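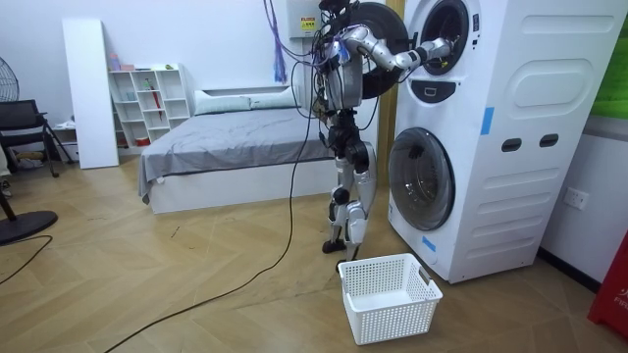 Arm stalls when reaching into upper washer drum, overhead cables suspected

Asked by Eetu Mäkelä in Home and Shared Workshop Builds
Tags: humanoid, shoulder torque, cable management, CAN bus

I have a full-size humanoid build that I am trying to get to unload a stacked washer-dryer. Legs are position-held the whole time, so treat it as a fixed base for now. Power and data come down from above to the upper body, with one more cable run off across the floor. The arm controller is a Zorkau board, firmware 2, shoulder and elbow on the same bus.

The problem is the reach into the upper drum. With the door swung open behind the shoulders and the arm straight out to the side, the hand gets past the rim and then the shoulder pitch joint goes into current limit. The log shows "following error" and the arm holds where it is. It does not drop. If I back out and try again it fails at nearly the same angle, give or take a degree.

What I have checked:

Same path in free air, robot turned away from the machine: no fault.
Same path with the hand removed: faults less often, but still faults.
Gravity compensation on or off: no clear difference.
Joint temperature is normal.
Blue tape on the appliance marks my reference points. I re-measured from both and the base has not moved.

Control loop is 900 Hz. I raised the current limit once and got further in, but I don't want to leave it there. Is this the cables pulling on the torso, or is my arm model wrong? The lower drum is not in the plan yet.

3 answers

Answer from Dalva Seixas (accepted)

Your free air test changes two things at once. When you turn the robot away from the machine you also change how the cables hang, so you can't separate contact from cable load.

Do it in this order:

1. Leave the robot facing the machine and shift it straight back until the hand can't touch anything. Don't rotate it. Run the path and log shoulder current against angle.
2. Lift the hanging bundle by hand from a stepladder, enough to leave slack at the torso, and run it again. Stay clear of the arm and keep the stop button with you.
3. Move back to the working position and run it a third time with the cables lifted.

If 1 and 2 differ, it's cable drag. If 1 and 2 match and 3 is high, the hand or forearm is rubbing on the rim or the door seal. A seal gives a slow rise in current over several degrees. A hard rim gives a step.

I had the same fault on a smaller arm and it was both. The bundle was pulling the torso off by a few millimeters and the wrist housing then touched the rim. The fix was a spring balancer on the ceiling, with the bundle tied to it above the head and a free loop down to the back plate. The tie point matters more than the spring. Put it behind the shoulder line, on the side away from the working arm.

Also put your current limit back before doing any of this. A position controller pushing on a washer drum will bend something, and the drum bearings are not cheap either.

Comment from Eetu Mäkelä: Ran all three. 1 and 2 differ by 8 percent at full reach, so some drag. 3 has a slow rise starting right after the rim. So it is mostly the seal. I moved the entry point up and toward the hinge and slowed the last part of the path. Current stays under the limit now in most runs. Balancer is on order.

Comment from Dalva Seixas: "Most runs" is still a fault. Log the torso angle too. If it drifts between runs you will chase that entry point forever.

Answer from Ronaldo Arruda

Could be the gravity model. With the arm fully out to the side the shoulder sees its worst load, and if the hand mass is wrong in the config you lose margin exactly there. Weigh the hand with its cable attached. People weigh the bare hand and forget the connector and strain relief.

I would also bring the base closer so the elbow can stay bent. Your basket will need a new spot if you do that, as it is right beside one foot already. A foot on the rim of a plastic basket is a bad way to find out about your balance margins, even with the legs held.

32 samples of averaging on the current reading is enough for this kind of plot. More than that and you smear out the contact step Dalva is talking about.

Comment from Thaís Fagundes: Bent elbow won't fit through the door opening on most of these once you get past the wrist. Forearm has to go in close to straight. Moving the base closer does help with the torque though.

Answer from Valentin Marty

had this with a Zorkau board, updated firmware and it went away. try that first

Comment from Eetu Mäkelä: Already on the latest. Same result before and after.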